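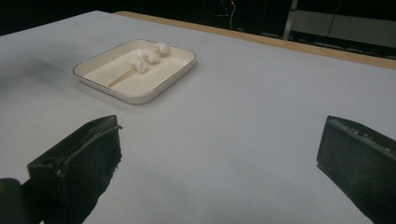
Subject: Re: Marshmallow skewers for the Saturday do - help!

Dear Xóchitl, and hello everyone else who is reading along,

I have been meaning to answer this since it came through at breakfast, but the day ran off with me and it is now gone nine in the evening, so forgive the length of what follows. I have made rather a lot of these over the years (school fairs, two christenings, and a very damp camping week at Irurico) and I'm afraid I have opinions.

Xóchitl Tovar wrote:

> Hello all, I've said I will do marshmallow skewers for the
> children's table in June and now I'm wondering what I have let
> myself in for. There will be 25 children, most of them quite
> small. My questions are: how many marshmallows on a stick? Mine
> split when I push them on, what am I doing wrong? Can I make them
> the night before? And does anybody have a nice way of serving them
> that isn't a jam jar, as I tried a jam jar and the whole lot fell
> over. I have a packet of long wooden skewers from the camping shop
> but they look enormous to me. Thank you in advance, you are always
> so kind. Xóchitl

How many on a stick: three. I have tried five and I have tried one big one, and three is what a small child will finish. They should sit close together at the top half of the skewer, just touching, so that there is a good length of bare wood left to hold. If you spread them out along the stick they slide about and the child ends up holding the bottom one, and you know how that finishes, usually on somebody's sleeve.

About the splitting. I used to have just the same trouble, and mostly it was that I was pushing too fast and my fingers were squashing the marshmallow flat while I did it. Hold it gently round its sides, start the point in the very middle of the flat end, and turn the skewer as you push, as if you were doing up a screw. Once you see the point come out of the other side, stop and have a look before you carry on. If it has come out crooked, take it off and eat it. A little dish of icing sugar with a spoonful of cornflour mixed in is a great help too; dip the point between each one. My sister dips hers in cold water instead and swears by it, but I find that makes everything gluey by the third stick.

Marshmallows straight from a new bag are the softest and the easiest to work with. If the bag has been open in the cupboard for a fortnight they get a skin on them, and that's when they crack. I have used the Semwal ones and the Kumavine ones and both do perfectly well. The plain white ones look very pretty if your plates have a bit of colour to them. On white plates they do rather disappear, so you might want to mix in some pink.

The night before: yes, with some care. Lay them down flat in a cake tin with a sheet of baking paper between the layers, dust them very lightly, and put the lid on. Please don't put them in the fridge, I did that once and they came out sticky and beaded and nobody wanted them, not even my husband. The morning is better if you can manage it. I can get through 14 in the time it takes to listen to the news and the weather, so all of yours would be done before your second cup of tea.

As for the serving, I gave up on jars as well! I lay mine down now, in shallow dishes with a low side to them, and let the points rest up on the rim at one corner. A square dish is best for this, as you can run the skewers from corner to corner and get a little more length. I have a set of Brullier ones which I picked up at the church sale, 16 of them in a cardboard box with half the lid missing, and they have been out of the cupboard more than anything else I own. You would be very welcome to borrow the lot. One or two skewers to a dish looks generous without being a heap, and it means the little ones can each have a dish in front of them and nobody is reaching across with a stick in their hand.

Now, the long skewers. If there is no fire I would put those away for another day. They are lovely for toasting, when you want your hand a good way from the heat, but at a table they are all elbows. Get the thin short ones from the supermarket and snip the sharp point off with kitchen scissors once the marshmallows are on (not before, or you will be pushing all afternoon). Do it over the bin, the ends fly. And for the really tiny ones I'd leave the stick out altogether, cut the marshmallows up small with wet scissors and sit with them while they eat.

One more thing and then I will let you get to bed. Do ask the parents beforehand about gelatine. We had a family last year who couldn't have it and I felt dreadful. Most of the bigger shops keep a bag of the other sort, usually on the bottom shelf where you would never think to look.

Let me know about the dishes and I'll drop them round, I am passing your way on Thursday in any case.

With love to you and the boys,
Maureen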